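To: Members, Clavness Reading Room mailing list
From: Office of the Secretary, Plulden Library Association
Subject: Re: Tables and opening times from September

Dear members,

The office has received several replies to the September notice. The message quoted below raises most of the same points and is answered here for the benefit of all.

> The notice says the Clavness room will close at 5 and that the long
> tables will be replaced. Could the office confirm whether the Sultana
> bequest is paying for this, and whether the local history boxes
> will still be brought up on request? Some of us travel in from
> Hurkitz and need to plan ahead.

On the first point, the bequest is not being used for furniture. Its terms limit it to the purchase and binding of books. The new tables are paid for from the general fund, and the tops have a pale wood finish, as approved at the spring meeting.
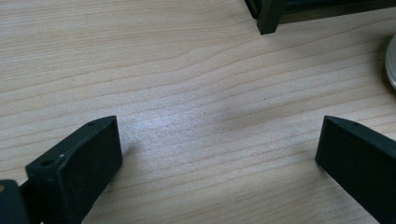

Tabletop finish, light wood grain.

Members who asked about care of the surface are advised that a dry cloth is sufficient. Ink is not permitted at the tables, and this rule applies to the map corner as well.

On the second point, the local history boxes remain available. Requests must reach the desk by 4 on the day before a visit. Each reader may have up to 18 folders in a visit, and the boxes must be returned to the desk before the reader leaves the building. 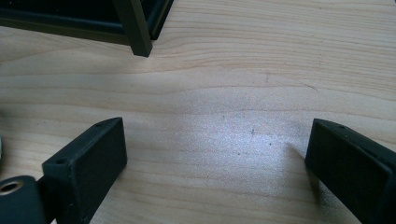
The closing time of 5 applies through the winter only. The office has noted the concern of members coming from Hurkitz, whose bus arrives shortly after lunch, and will consider a later closing once a month if enough readers ask for it. Replies to this list will be taken as requests.

The card index for the Plulden parish papers is also being retyped. Almost 500 cards have been checked against the originals, and the remaining drawers will stay in use while the work goes on.
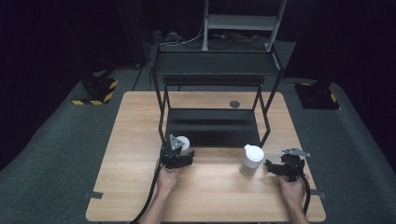 Readers who find an error in the retyped cards should write the shelf number on a slip and leave it at the desk. Corrections should not be made on the cards themselves.

Office of the Secretary
Plulden Library Association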